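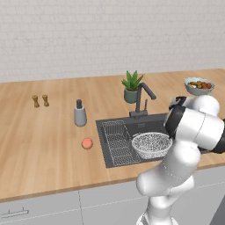
Sim kitchen, sink station, side camera. Arm parked over the back right of the counter.

Sunday, late start. Rules pass on the sink task before Dulton gets the demo set. Writing this as I go so Tài and Nhàn can argue with it tomorrow.

What we have: 400 episodes, all sink to counter or counter to sink. 20 flagged by the checker. Went through the flagged ones by hand this morning, coffee, no breakfast.

Main finding, our written rules are too loose. "Keep clear of fixtures" means whatever the person driving thinks it means. Đạt reads it as the faucet only. Tài reads it as anything fixed to the counter plus the plant. Both reasonable. Both in the same data set, which is the problem.

Proposed wording, v2:

Fixture = faucet, lever, sink rim, wall tile, cabinet handles. No contact by any link, not just the gripper. Loose item = everything else. Contact with a loose item only if it is the named target for that episode. A brush counts. A nudge counts. No "minor contact" box on the form any more, it was getting ticked for everything.

Elbow rule. People watch the fingers and forget the elbow. Side camera is the only view where you can judge it properly, so side view has to be up on the second screen before anyone enables motion. Not minimized. Up.

Parking. Arm is never left over food or over the basin between episodes. I want this one strict even though it's sim and nothing can fall on anybody. Same people drive the real cell on the Sarnby job and habits carry over. Nhàn says that's me being fussy. Fine.
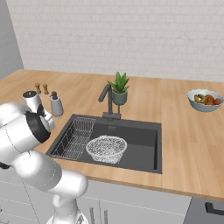 Approach from the left, gripper next to the soap dispenser. Front camera.

Left approach notes. Sang prefers coming in over the left corner becuase the rack and the white basket are both in reach without crossing the faucet. I agree in general. But the dispenser is right there, and it's got the nozzle sticking out. Looked at the clearance and the number we'd been quoting came from the old layout, so it's no use. Rule for now: slow speed anywhere between the shakers and the sink edge, no exceptions for experienced drivers.

Also:
- spout tip is the low point over the basin, plan around the tip and not the body
- don't lift the rack with the basket overlapping it, basket first
- fruit bowl end of the counter is the free zone, do your re-grasps there
- bottom handles and the appliance front are fixtures too, see above. Checker doesn't know this yet. Định to add.

Naming. The log calls the same object colander, basket, strainer and (once) "white thing". Pick one name per asset and use it in every prompt, form and filename. If the asset sheet is wrong, fix the sheet and tell everyone, don't quietly use your own word. I lost an hour to this on 577 and I'm still sore about it.

Episode 577 is from the Grakley batch, not this one. Mentioning it because it passed the checker and should not have. Final state good, route terrible. The checker only looks at the end state. So: pass = good end state AND clean route. Two people sign, second signer can't be the driver.
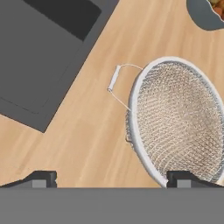

Sang Lò

Wrist view, for the grasp section. Things I want written down from this one.

Right finger is right up at the lower rim. From this view alone I could not tell you if it's touching. Overhead views flatten the height and everybody thinks they can read it, me included. Rule: no contact call off the wrist camera by itself. Cross check with side view or mark it unclear. Unclear is an allowed answer!! Please use it.

Handle points out to the left, toward the sink, short white grip at the end of the loop. Handle grasp should be default. Rim only if the handle is blocked, and the driver says so in the log. Reason being the mesh. We have no idea if the contact model on fine mesh is any good, nobody has tested it, and I don't want demos that depend on it going to Dulton.

Before closing:
target named out loud and in the log
both pads visible in the wrist view
open counter between fingers checked for stray items
stop key under left hand

Stop key. Three people on the team and three different habits. Left hand, always. Đạt is left handed and objects, so we'll talk about it, but untill then left hand.

After a stop: don't resume the episode. End it, label it stopped, start over. Stopped episodes get kept, not deleted. I found a gap in the numbering last week and it took ages to get someone to admit they'd cleaned up.

Open items
Định, checker route test plus handles as fixtures
Tài, new clearance for the dispenser, current layout
Nhàn, asset names, one sheet
me, rewrite the form, re-review the 20 under the v2 wording. Expect more than 20 once the route test is in, Dulton has been warned.

Not decided: whether the plant is a fixture. Tài yes, Đạt no. Leaving it as loose item for v2, do not touch it either way.

Stopping here, build is hogging the machine.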